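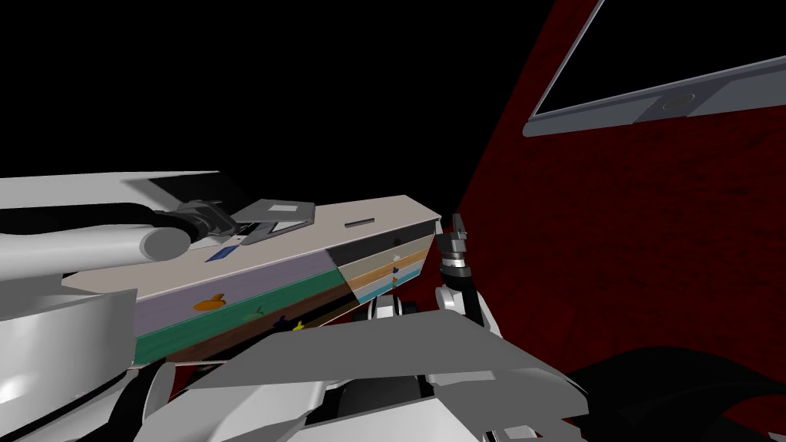 Bouchra Lahlou looks after one cell at Mirau, a two-arm station that handles long retail cartons, and she keeps a simulated copy of it running on the computer next to her desk. Most of her setup work happens in the copy first.

"I used to change things on the real arms and then find out," said Lahlou. "Now I change the grip point in the model, run it 100 times, and look at the ones that went wrong."

The cell went in last April. It has 2 arms with the same gripper on each, and the cartons come from Jedatik. Lahlou said the long ones gave her the most work, as a small error at the grip shows up much larger at the other end.

"You close on the box a little off center and the far end swings," she said. "The other arm then goes to where the end was supposed to be."

Her first job each morning is the fingers. She opens the jaws all the way with nothing between them and compares the opening with the number in the controller.
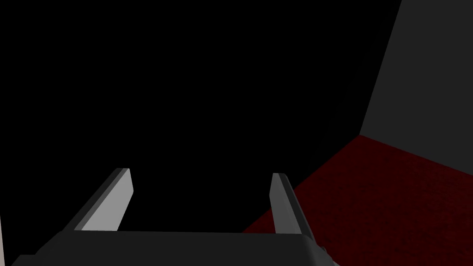 "If the two don't agree, I stop there," said Lahlou. "There's no point tuning anything else."

She does the same check in the model, where a wrong offset is easy to carry over from an old file. In one case it took her 11 runs to notice that she had loaded the settings for the Wiriya line.

On the real cell, finger pads are changed after some 900 cycles. She writes each change in a paper notebook kept by the controller.

"The software logs it too," she said. "I still look in the notebook first."

Next she plans to set up the shorter Allell cartons, starting with the grip point.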